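Gripper width jumps when the fingers are closed: calibration or time sync?

Posted in Robot Software Help > Perception and Data

Trorkano
Joined April, 40 posts

Hello all! I've been having a wonderful time with a two-handed demonstration setup and I've finally hit something I can't sort out by myself.

We record a person working with two hand-held grippers, then replay the demonstrations through our pipeline (called Grumelwood, it's a pile of Python nodes with a nice name) to train a policy. Three streams come in: a head view, a view from each gripper, and finger width from each gripper. The task is handling a small photo frame with a sparkly silver rim on a white board. I love this task because it needs both hands and the object is nothing like a cube!

The trouble is the width signal. When the fingers are fully closed it should sit flat at zero. Mine sits flat for a while, then hops up by nearly 3 mm and comes back. It's worse in stretches where both grippers are close to the frame. My longest recording has 2,370 steps and the hops are sprinkled all through it.

Two head views and one from a gripper, all the same session:
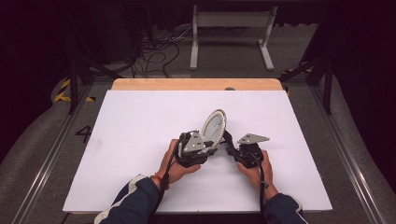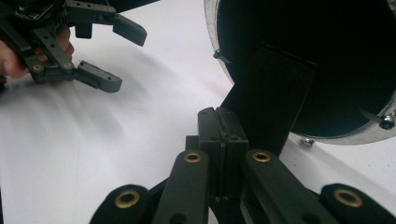
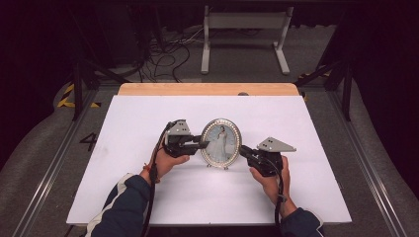
What I've tried so far: recalibrating the zero on both grippers, swapping the left and right configs over (the hops stayed on the same side of the data, which confused me even more), and a median filter. The filter hides the hops but it also rounds off the moment of grasping, and the policy then closes too late. I'd love to fix the cause and keep that edge crisp.

Width is estimated from the gripper camera, by the way. We find the two fingertips in each image and measure the gap in pixels, then a lookup table turns it into millimetres. Is that daft? It worked beautifully on wooden blocks.

Kazimiera Wilczyńska

It isn't daft at all, lots of people do it and it's lovely when it works. I think you have two faults on top of each other.

The first is your fingertip detector. Dark fingers on a white board are easy. Dark fingers in front of something dark are hard, and a shiny rim close by gives the detector a nice strong edge to grab in place of the finger edge. Your closed gripper is right up against a black shape with a silver curve behind it, so I'd bet the hops line up with that sort of view. Plot detector confidence under the width and see. If confidence dips at each hop, you have your answer in five minutes.

What fixed it for me was giving up on fingertips and tracking the linkage. The fingers and the arms are joined mechanically, so if you know where the arms are you know the width, and the arms are much nearer the camera and less likely to be muddled with whatever you're picking up. You have brass-coloured bushings at the pivots, which is a gift! Round and bright on a dark body. Fit circles to the pair on the two central arms, take the distance between their centres, and build your lookup table from that. Check that both stay in view over the whole travel first, because I can only judge from the closed position.

One more catch: mask out the other gripper. It has the same bushings, and when it wanders into view a simple circle finder will happily pick the wrong ones. A fixed search box for each bushing does the job.

The second fault is probably time. A swapped config that doesn't move the hops makes me suspect the streams are being paired by arrival order. Stamp every image at capture, stamp the width with the time of the image it came from, and resample everything on to one clock at the end. Tap the two closed grippers together at the start of each recording and you get a sharp event in every view to check against.

And do drop the median filter once the cause is gone. If you still want smoothing, clamp the rate of change to what a hand can really do. It throws out single-step jumps and leaves the grasp edge alone.

wasilewska

had same thing. turn the exposure down

Plurus

Exposure helped me a bit as well, but lock it, don't just lower it. With auto exposure on, the picture brightens whenever something dark fills the view, and then the white board blows out and eats the finger edges. Lock the white balance too while you're in there.

I'd add that you can keep the old recordings. The raw images are all there, so rerun the new width estimate over them and compare old and new on one plot. I did this with a whole month of data and only had to throw away a handful. Very satisfying afternoon!

Trorkano

Oh this is brilliant, thank you! Confidence falls off a cliff at every single hop. I've got circle fitting running on the left gripper already and the closed stretches are flat as a pancake. Time stamps next. You were right about arrival order, I found the line where I did it, with a comment from me saying "fix later".

Last edited January 9, 2021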